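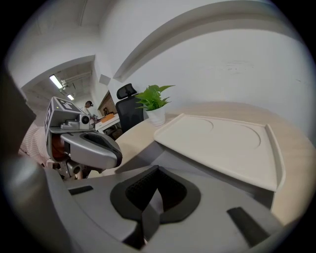
Brallirdale opens its tableware library in Kallio

13 Jul 2021

Brallirdale is opening a lending library for trays, serving dishes and small tables, and neighbors can start borrowing right away! The collection holds 561 pieces, from big party trays to round tables that fit in a hatchback (just).

"People buy a large tray for one birthday and then it lives behind the fridge for years," says Siiri Rissanen, who runs the library. "We'd love to see it out on a table with cake on it."

Loans last up to 60 days. A second branch, in Jirdale, opens in September with 400 more pieces.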